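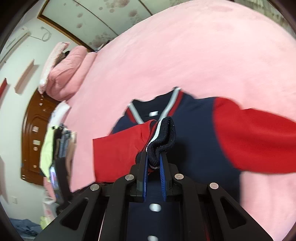 Grinstead hand gripper kit – worth the money for garment work?

benchrat_12
We're looking at the Grinstead hand-held gripper kit for collecting clothes-folding demos at home. Plan is a few people doing laundry tasks in their own bedrooms, so it has to survive being shipped and used by people who don't own a hex key. Has anyone had one longer than a month? The product page is mostly cups and blocks. I need jackets, cuffs, sleeves, that kind of thing.

panel_gap
Had ours since April. Short version: good on cuffs and collars, poor on anything thin.

The ribbed finger pads are the reason. Knit cuffs on a bomber-type jacket hold well, and you can drag a full sleeve across a bedspread without losing it. A single layer of shirt cotton slides out if you pull sideways. Pinch a fold and it's fine.

Check the pivot screws out of the box. Two of mine were loose enough that the jaws closed crooked.

Zedis_user
Disagree on thin fabric. I do T-shirts all day with the Grinstead and drop very few. Are you closing it all the way? The trigger has a soft stop before the real stop, and a lot of people quit at the first one.

panel_gap
Yes, all the way. Which pads do you have? Mine are the blue ones.

Zedis_user
Same blue ones. Might be the batch then. Mine feel slightly tacky.

tollhouse
I returned mine. No problem with the grip, my problem was weight. After 9 jackets in a row my wrist was done. The Braston is lighter and the handle angle is better for working down onto a bed. It costs more and the jaws don't open as wide, so thick hems are a pain.

benchrat_12
Thanks. How wide do you need for a jacket, in practice? I was assuming anything that opens enough for a mug would do.

tollhouse
For cuffs, sure. Where the Braston got me was bunched fabric. If the body of the jacket is folded over the sleeve you end up wanting to grab the whole stack, and it won't go in. You can plan around it by laying the sleeves out to the sides first.

Mareike Hagedorn
I run collection for a small group and we have 4 of the Grinstead kits out with people at the moment. Some notes:

Pads wear faster than the manual says. We replace them when the ribs start to round over. Spares come in a bag of 12 and shipping is slow, so order them with the kit.

The calibration step is the weak part. It takes over an hour the first time and the instructions skip the part where you have to power cycle the tracker. Support did answer, on a Saturday even.

Snaps and zippers are hard with any of these. Closing a snap takes more force than the linkage likes, and the black plates flex a bit. We have people finish snaps by hand and mark that part of the recording as skipped.

panel_gap
The plates on mine don't flex at all.

Mareike Hagedorn
Try it with a stiff snap and watch the outer links. It's small, but it shows up in the jaw width readings.

cord_and_key
Anyone tried the Panasiuk pads on the Grinstead? They're softer and supposed to fit the same mount.

Zedis_user
They fit. Better on silk and lining fabric, worse on denim. I went back to stock.

benchrat_12
OK, ordering one Grinstead with a bag of spare pads, and I'll see if I can borrow a Braston to compare wrist fatigue. tollhouse, did they charge you for the return?

tollhouse
Return shipping only. Keep the foam insert, they ask for it.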